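Progress report to the Flolta small grants program
Project: Ira, after-school robotics club, Rurkport
Covering the time since our last report in April

Hi all, and thank you again for the $2000! I'll try to keep this shorter than last time (I know, I know, the April one ran long and half of it was about storage bins).

The big news is that the club is still growing. We meet in the back half of the Chettiar building, usually right after school until the parents start honking. We had to split into 2 groups because everyone wanted the same table, and the split has worked out well. The younger group is mostly on wheels and motors. The older group has moved over to grasping, so that's what most of this report covers.

On money: we've spent about 70 percent of the grant. Most of it went to printing material, pivot pins, replacement finger pads and a second-hand laptop that can handle the recordings. The laptop took two tries, as the first one died within a week and the shop swapped it. The rest is set aside for the fall, plus a little for snacks, which do get eaten once they're done being test objects.

We said in the application that the kids would finish 4 pick-up tasks by now. Three are done: blocks, socks and plastic cups. The fourth is wrapped food, and it's been a bear. A block stays a block, but a packet squishes and slides and shines back at the camera, and the kids are learning a ton from it. They keep a notebook of every attempt with a column for what slipped, and I love reading it. They also figured out that two people working the same pile need to call out what they're going for, or they both dive for the same thing.
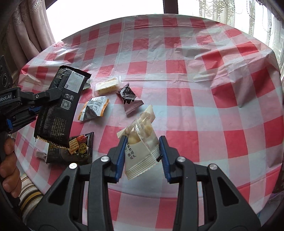
Two hand-held grippers at the snack table, one on a small twisted packet and one on a big black package.

Still to do: the notebook needs typing up, and we want to sort the recordings by type of packet before the older kids start training anything on them. I had hoped to have that sorted already, but the laptop business set us back. I'd also like to move the start of the demo evening to 6:30 so more families can make it. If Flolta wants to send anybody, please do, there will be chairs this time!

One question for you: can leftover pad money be moved over to storage drives? We're filling them faster than I budgeted for.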